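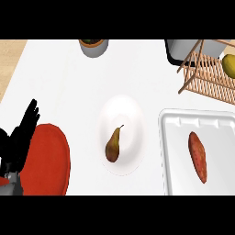

Stindell's comment on last week's entry was that simulated demos cost next to nothing, so we may as well take all we can get and let the training sort them out. I don't buy it.

Thursday, October 19, 2023

Produce-and-dishes set, sim only. The Skoltden export came over this morning: 2,140 episodes, of which 1,170 pass the success check. So we throw out nearly half before anyone has looked at one. The check only asks whether the item's centre ends up inside the outline of the target dish. It says nothing about how it got there. I watched 10 of the passes at half speed and in 2 of them the item was let go too high and rolled into place. Those are marked good. A policy trained on them will learn to drop things.

Other grumbles, in no order:

Start states. Pear in the white bowl, sweet potato in the tray, red plate empty, over and over. The generator is supposed to shuffle which item starts in which dish. Either the seed is stuck or I was unlucky with what I opened. Need to tally the starts properly before I accuse anybody.

Instructions. "Put the pear on the plate" is fine. "Move the food to the red dish" is not, with a pear and a sweet potato both sitting out. The label writer took whichever one the script happened to pick. I'd drop every instruction that fits two items, even if it hurts the total.

Background stuff. Crenshaw wants more clutter like the plant pot and the dish rack, on the theory that it makes the policy sturdier. Maybe. If it always sits along the far side, the model can learn to ignore the far side and we've gained nothing. Move it in near the dishes or don't bother.

Friction. Still the default value for every item. A pear and a sweet potato don't feel the same colour of wrong when they slip, if that makes sense. I'll believe the grasp numbers when someone shows me where the friction came from.

Nullow loader: reads the new files, but silently skips any episode with a missing last step. No warning in the log. Patched my copy so it stops and complains. Haven't pushed it.

Not starting a training run on this. Asked for a re-export with the release height saved per episode, so we can filter on it. Old files stay where they are, read-only, please don't merge them into the April set.

To do: tally starts, strip the two-way labels, rerun the check with a height limit.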